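Workshop Tips: Keeping the Software Side of Hand-Held Gripper Work in Order

These tips are for people who already have their grippers working and now spend most of the day on what comes out of them. They come from our notes on household tasks, mainly bathroom and kitchen ones, but most of them apply to any room with a few people working in it at once.

Before you start

Set every clock from the same source. We run a small time server on the Flirnach laptop and have each device check against it before the first take. If two grippers disagree by more than 30 milliseconds, restart both. Fixing it afterward takes a whole evening.

Print markers on matte stock and measure them after printing. Printers scale pages without asking. Type the measured size into the config file, in meters, and keep a paper copy of the value taped inside the case lid.

Give each marker ID to one gripper only, and write the pair down. When two people work side by side, each camera is going to pick up the other person's marker sooner or later. The tracker handles that well if the IDs are different and badly if they aren't.

Wipe lenses with a dry microfiber cloth. Glass cleaner leaves a film that shows up as flare under tube lights.

Light and exposure

Lock the exposure. Auto exposure hunts every time a wide lens tips up toward a ceiling light, and the tracker loses features on the floor and walls while it settles. Pick the setting with the gripper pointed at the table and leave it there.

Set the anti-flicker option to match your mains supply. If you see slow bands rolling down the video, this is the first thing to check.

Plain white walls give the mapping software very little to hold on to. Furniture helps, and so do posters and boxes. Make the mapping pass slowly, at walking pace or less, and finish where you began so the loop closes.

People in the room

Mask moving people before you build the map. Kerstin Schwerdtfeger wrote our mask step so that it runs once on the raw video and saves its result next to it, and it has saved us a lot of repeat work. Mask your own gripper as well. It takes up the same part of the picture all the time, so one hand-drawn mask will do for every take with that lens.

Blur faces in a separate pass and keep the settings for it in the same folder. Check the edges of the picture by eye. Face detectors trained on ordinary lenses do poorly out there.

Sorting takes

Name folders by task, then gripper, then take number. Leave spaces out. Pad the numbers with zeros or take 12 will sort ahead of take 9.

Reject automatically first, by hand second. Our script throws out anything where tracking drops for more than 12 frames in a row. On the last bathroom set it went through 108 takes and left us a short list to look at.

Plot the finger opening for each take as a plain line. A good pick and place has a clear dip and a clear rise. A flat line usually means the width calibration was skipped.

Do the calibration again after changing finger pads, even for the same type of pad. Open fully, close fully, three times, slowly.

Keep raw video until a policy trained on it has been run at least once. Disks are cheap. We deleted a set in May and had to redo it.

Training and playback

Replay a few takes in simulation before you train on all of them. Reversed axes are easy to spot there and very hard to spot in a loss curve.

Write the commit number of the processing code into every output file. Wojciech Bednarek added this to the Cadcombe tools as a single line and it should have been there from the start.

If the arm jerks at the start of each action chunk, check your latency figure before touching the model. Measure camera delay and arm delay separately and add them.

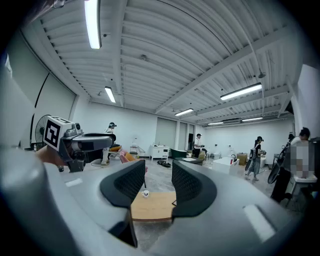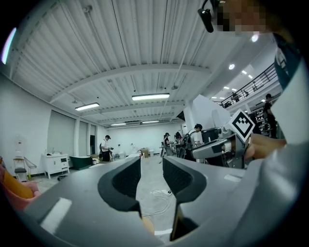
By Sabine Wunderlich
Workshop Tips, 22 July 2021

A marker is easiest to track when it faces the other camera squarely. Once it tips over at a steep angle the position estimate gets noisy, so smooth it over a short window and drop single-frame jumps. Wide lenses also need the fisheye camera model. The ordinary one will seem fine in the middle of the picture and drift toward the sides, where a second gripper often is.

Next page: charging and storing batteries.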